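Home Projects Reports Contact

Does a Table Covering Make Anything Easier to Find? A Report on the Work Table Trial
Borislav Babić, second-year project 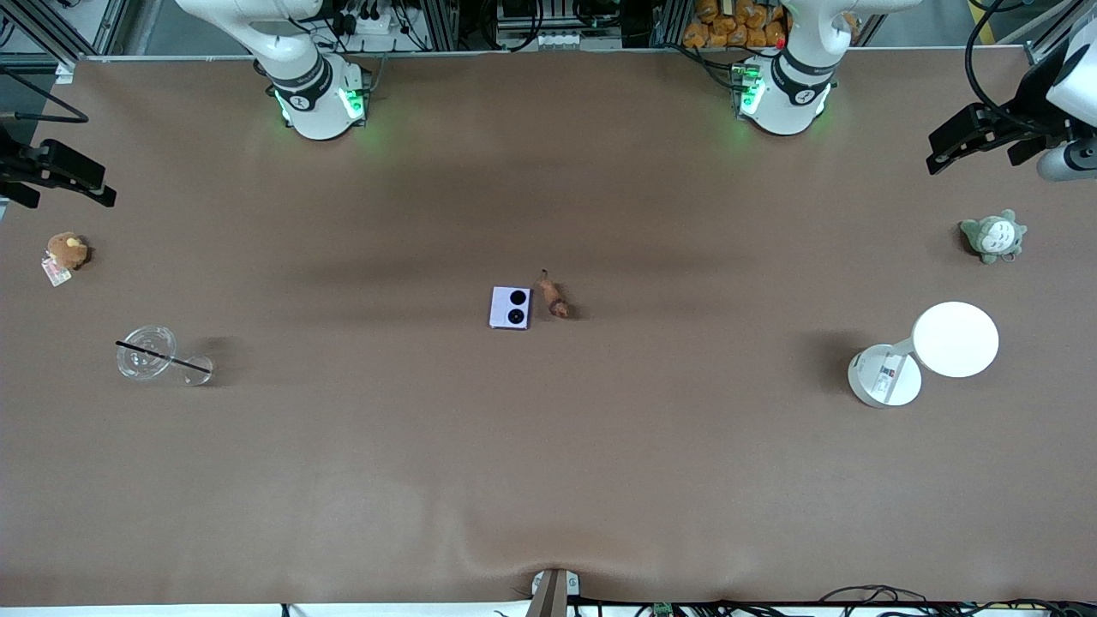 The assignment was to pick one claim from the workshop handbook and test it. I picked the sentence on page 8 that says a large table with a plain matte covering "reduces search errors and speeds up clearing." It has been in the handbook for years. I could not find who wrote it or what it was based on, and when I asked, I was told it was common sense.

My suspicion was that the covering does very little, and that what people like about it is how it looks. I went in with that bias and I should say so at the start.

1. Background

The handbook gives no source. The closest thing I found was a product sheet from Sollura, who sell coverings, and it says much the same in nicer language. A seller's sheet is a poor place to get a finding from. Radonjić's course notes repeat the claim and add that brown is a good color for it, again with no test behind it. So I had three texts that agreed with each other, and as far as I can tell they agree because they copied.

There is a reasonable version of the idea. A plain, dull surface has no grain and no shine, so a small thing lying on it should stand out. That should depend on the thing. A brown plush toy on a brown covering is close to the worst case I can think of, and it is a fair one to include, because real tables do not arrange themselves to suit the handbook. The toy with the lighter tan face was interesting for this reason. People in the group could not agree on whether it was a bear or a lion, and it went into the notes as "small plush."

2. What I did

I ran two conditions, the table covered and the table bare. In each trial one object was put down somewhere on the surface while the searcher faced the wall. The searcher then turned, found it, picked it up and put it in a Kokby box on the floor. I timed from the turn to the drop with a phone.

The objects were the small plush, a black marker cap, a white eraser and a clear plastic lid. There were 8 searchers. All of them were from my own year, and most of them knew what I expected to find, which is a weakness I did not fix.

I also kept a separate note on the covering itself: whether it moved, whether it wrinkled, and whether it had to be straightened between trials.

3. Results

I am not going to print a table of averages, because the differences were smaller than my reaction time on the phone button and a table would make them look better than they are. In words:

The eraser was found right away in both conditions. The marker cap was slightly quicker on the covering for most people, but not for everyone. The clear lid was hard in both. It was a little easier on the bare table, where it caught the light, and this is the opposite of what the handbook would predict.

The plush was never missed. It is brown on brown, but it has height, it is round, and it has that paler face. When the face was turned down, two people looked past it for a moment. With the face up it took no time at all. I think this is the most useful thing in the report, and it has nothing to do with matte surfaces. Shape and a light patch did the work.

4. The covering as a surface

The covering wrinkles. The wrinkles were soft and they tended to gather along one edge, near where people leaned. They did not hide anything I used, but the marker cap rolled into one twice and stopped there. Someone working with screws or beads would have more trouble than I did.

Shade mattered more than I expected. When a darker band fell across the covering, the marker cap was harder to see inside it. I had planned to control for the light and then did not, since the room is shared and the lamps are not mine to move. Any difference between covered and bare could partly be a difference in shade, and I can't rule that out.

Straightening the covering took longer than any search did. The handbook says it "speeds up clearing" and does not count this.

5. Cost

My first budget was 1,000 for materials and it assumed I would buy a covering of my own. The full-size one came to nearly 3,000, so I used what was already there. A group that wants to follow page 8 should know that. The smaller Skaka piece at 2,000 would leave part of a large table bare, and then the handbook's advice does not apply anyway.

6. What I would change

More searchers, from outside the year, who have not heard me complain about the handbook. A fixed light. Objects closer in color to the covering and much flatter than a plush toy, for example squares cut from brown card. A timer that starts by itself.

I would also test colors against each other. If brown is a good choice, there ought to be a bad one, and none of the three texts names it.

For now I would ask for the sentence on page 8 to be taken out or marked as untested. My supervisor thinks that is too strong for a study this small, and suggested "may help with some objects." I could live with that wording if the clear lid gets a mention.

Last updated: Feb 26, 2023

Related reports
Labels or No Labels: Sorting a Shared Drawer
How Long Does a Tidy Shelf Stay Tidy?
Box Sizes and Wasted Space
Reading the Workshop Handbook, Part 2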